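Archivado en: Ficción breve

El peritaje del reloj de Halov

El encargo llegó a la oficina en diciembre, con el timbre de la notaría de Flindell y una relación de anexos que no coincidía con los anexos. Se pedía determinar si el reloj de la torre de Halov había marcado la hora correcta en el momento de la muerte de Augusto Dolari, fabricante de cordeles, ocurrida en 1923. Del dato dependía la propiedad de una finca de 400 hectáreas. El testamento asignaba la tierra a la rama familiar que hubiera alcanzado la mayoría de edad antes del fallecimiento, y uno de los herederos la había alcanzado esa misma mañana, a las siete.

Leonilde Macedo leyó el expediente dos veces y anotó en la cubierta: «Error del reloj, desconocido. Signo del error, desconocido». Después pidió un billete de tren.

La torre tenía 112 peldaños en el plano y alguno menos en la realidad. El mecanismo era de pesas, con escape de clavijas y péndulo de madera de abeto. La lenteja, de hierro fundido, pesaba más de lo que declaraba el inventario municipal. Macedo midió la longitud del péndulo, la holgura de la suspensión y el desgaste de las clavijas. Midió también la temperatura de la cámara a las seis de la mañana y a las tres de la tarde. El abeto se dilata poco en el sentido de la fibra, pero absorbe humedad, y Halov está junto a un pantano.

El libro del relojero se conservaba en el ayuntamiento. Era un cuaderno de 785 asientos, casi todos iguales: fecha, adelanto o atraso en segundos, iniciales. El asiento correspondiente a la muerte de Dolari decía: «Atrasa. Corregido». No indicaba cuánto, ni a qué hora se había hecho la corrección. Los asientos anteriores daban cuatro segundos diarios de atraso; los posteriores, ninguno.

— Entonces lo ajustaron ese día — dijo Giang Từ, que llevaba la parte documental y había llegado en el tren siguiente.

— Ajustaron algo — dijo Macedo.

Từ extendió sobre el suelo de la cámara las copias del registro telegráfico de la estación de Halliday. La señal horaria se transmitía a mediodía. El jefe de estación la comparaba con el reloj de la torre, visible desde el andén, y escribía la diferencia en el margen. En la hoja de aquel día la diferencia era de once minutos. En la de la víspera era de nueve segundos.

Ningún reloj de péndulo pierde once minutos en una noche sin detenerse. Macedo revisó las poleas y encontró, en el tambor de la sonería, una marca transversal compatible con una cuña. Alguien había inmovilizado el tren durante ese intervalo y luego lo había soltado. La marca no llevaba fecha. El óxido del fondo era igual al del resto del tambor, lo cual permitía afirmar que era antigua y nada más.
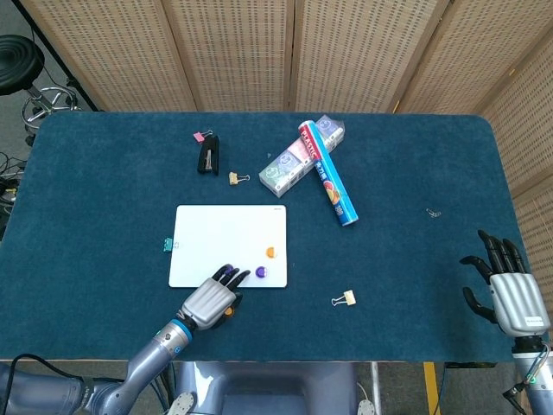
El certificado de defunción situaba la muerte a las seis y cincuenta y cinco, «según el reloj de la torre». Si la detención había sido anterior, la hora verdadera eran las siete y seis, y la finca pasaba al heredero recién emancipado. Si había sido posterior, la finca quedaba donde estaba. El médico que firmó no había anotado otra referencia. Tenía reloj de bolsillo; figuraba en su propio inventario sucesorio como «averiado».

Từ propuso buscar un segundo testigo horario. Lo encontraron en los partes de la fábrica Dolari, cuya sirena se accionaba a la vista de la torre. El turno de las siete había fichado con retraso en bloque, once minutos todos los operarios, y el reloj de fichar era independiente. El capataz los había multado. En el reverso del parte, con otra letra, constaba la anulación de la multa.

Macedo redactó el informe en cuatro páginas. Concluyó que el reloj atrasaba once minutos a las siete de la mañana, que la causa era una detención deliberada y que el instrumental no permitía identificar al autor. Sobre la hora de inicio escribió: «Anterior a las siete. No hay evidencia de que sea anterior a las seis y cincuenta y cinco». Từ leyó la frase y calculó el margen en una esquina del borrador.

— Si lo pararon después de la muerte, no caben once minutos antes de las siete.

— Caben cinco — dijo Macedo.

Tachó la segunda oración, escribió encima la que correspondía y pasó la página a limpio. El expediente volvió a Flindell por correo certificado, con los anexos numerados de nuevo. La notaría acusó recibo y pidió la factura por duplicado.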